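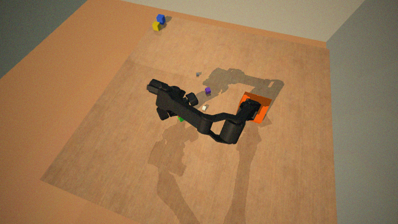

第三章 安装与首次运行

本章适用于 Santon 室内气枪靶场用靶纸传送机，单靶道型，货号 2096。双靶道型的导轨接法不同，请看随机附的另一本小册子。那本比较薄，经常和泡沫一起被扔掉，拆箱时请留意。

3.1 动手之前

传送机的工作很简单：把靶纸送到远端，等您打完，再把它送回来让您看成绩。成绩好坏与本机无关，保修条款里也写明了。

安装期间靶道必须停用。所有气枪退弹、释放气压或解除弹簧压缩，打开枪机，插上安全旗，放回枪架或枪盒。“我就放在旁边，没装弹”不算停用。

您需要自备：
水平尺
十字螺丝刀
内六角扳手（随机附送一把，能用，但拧到最后几颗时您会想念自己的那把）
卷尺
一位愿意站在靶道另一头拉绳子的人

注意：本机使用 220 伏交流电。请接带接地的墙面插座。接线板再接接线板的做法，我们在售后工作中见过许多版本，一个也不推荐。

3.2 安装远端支架

1. 确定远端支架的位置。支架立在射击线正前方、挡弹板之前。距离从射击线的前沿量到靶纸表面，不是量到挡弹板，也不是量到墙。
2. 将底板放平，用水平尺检查前后和左右两个方向。地面不平时用附带的橡胶垫片调整。折叠起来的靶纸也能垫，只是会越压越薄，到夏天您就得重来一次。
3. 用膨胀螺栓固定底板，先不要拧死。
4. 把回转滑轮装进支架顶部的槽口，带凹槽的一面朝外。用手拨动滑轮，应当转得顺畅，没有沙沙声。
5. 在支架前方装上防护钢板，钢板上沿向射击线一侧倾斜，使弹丸向下偏转。

警告：防护钢板装反，弹丸会朝上走，或者朝您走。钢板背面印有“背面”二字。看得见这两个字，就是装反了。

3.3 安装近端主机

1. 主机挂在射击台下方的横梁上，操作面板朝向射手。横梁必须是承重结构。装饰木条、窗帘杆和“看着挺结实”的隔板都不在此列。
2. 对准主机与远端滑轮的中心线。在两端各拉一根细绳，从上方看，细绳应与导轨槽重合。
3. 拧紧主机的固定螺丝，按对角顺序分两轮拧。
4. 回到远端，把膨胀螺栓拧死。
5. 暂时不要插电源。是的，我们知道您想试一下。

3.4 穿绳与张紧

这一节是售后来电最多的一节。请坐下来看完再站起来做。

1. 把传动绳的一端从主机下方出绳口穿出，请您那位帮手沿靶道走到远端。
2. 绳子由外侧绕过远端滑轮，再回到主机上方入绳口。从侧面看，上下两股应当平行，不应交叉。交叉之后传送机照样会动，靶夹会在中途自己转过身去，给您看靶纸的背面。
3. 把绳头接到靶夹滑车两侧的卡扣里，听到“咔”的一声为止。没有声音就是没有卡住，与您的听力无关。
4. 转动主机侧面的张紧旋钮，直到用一根手指在靶道中段按压绳子时能感到明显的回弹。
5. 用手推动滑车，走完全程一个来回。哪里有阻滞，就在哪里停下来查对中，不要靠电机硬拉。

提示：新绳会有少许伸长。使用几天后请再张紧一次，之后每年 7 月做保养时检查即可。

注意：张得过紧会加速轴承磨损，绳子发出近似琴弦的声音时，请松一些。本机没有音乐功能。

3.5 首次通电

1. 确认靶道内没有人，也没有梯子、卷尺和喝了一半的茶。
2. 确认面板上的模式开关处于“手动”。
3. 插上电源。指示灯先红后绿。若一直是红色，请拔下插头，检查急停按钮是否处于按下状态。多数时候就是它。
4. 按住“送出”键，滑车缓慢前行。松开按键，滑车应立即停止。
5. 让滑车走到远端，在距离滑轮一掌宽处停下，同时按住“送出”和“返回”，直到蜂鸣器响两声。远端位置已经记录。
6. 按住“返回”键，让滑车回到射击台前您伸手够得着的位置，重复上一步操作。近端位置已经记录。
7. 把模式开关拨到“自动”，短按“送出”。滑车会自行走到远端，到达前减速，停稳后绿灯闪烁。

如果滑车到了远端仍不减速，请按急停，回到第 5 步重新记录。您多半是把两端记反了。这件事我们的产品经理 Kalliopi Vasilakis 在展会上也做过一次，当着一排客户的面，所以后来的固件加了蜂鸣提示。

3.6 夹靶与试射

1. 将靶纸插入靶夹，上沿顶到底，合上夹片。每次夹一张。有人喜欢一次夹三张省得换，打完就分不清哪个孔是哪一轮的了。
2. 硬卡纸靶直接使用；薄纸靶须加背衬卡，否则返回时会飘，孔边也会撕裂。
3. 按“送出”，等绿灯停止闪烁后再取枪。
4. 按本场馆口令装弹、射击。
5. 射击完毕，退弹，打开枪机，插好安全旗，把枪放下，再按“返回”。

警告：滑车移动时不得瞄准或射击。移动靶是另一个项目，也是另一种机器。

警告：本机只用于铅质气枪弹。钢珠会从防护钢板上弹回来，而且记性很好，专挑原路。火药枪械一律不得使用，再小的口径也不行。

任何时候都要佩戴护目镜，包括站在射手身后给意见的人。

3.7 常见情况

滑车走走停停
传动绳过松，或者绳上沾了油。用干布擦净后重新张紧。请勿给绳子上润滑油，它靠的就是摩擦力。

靶纸回来时是歪的
夹片没有合到底，或者弹着点打在了夹片上。前者请重新夹紧，后者请更换夹片，并考虑调整一下瞄具。

按键没有反应
检查模式开关和急停按钮，再检查插头。顺序不要反过来，插头通常在最难够着的地方。

远端有撞击声
远端位置记录得离滑轮太近。按 3.5 重新记录。

指示灯红绿交替闪烁
主机过热保护。断电，等外壳凉下来再用。若反复出现，请检查主机散热口是否被靶纸、手套或外套盖住。

以上办法都不奏效时，请拔掉电源并联系售后，由 Suha Hakim 负责的技术组处理。来信请写明机身编号，附上导轨两端的照片，并说明故障出现前改动过什么。“什么也没动”我们会照样受理，只是要多花一点时间。

本章修订日期：2019年12月15日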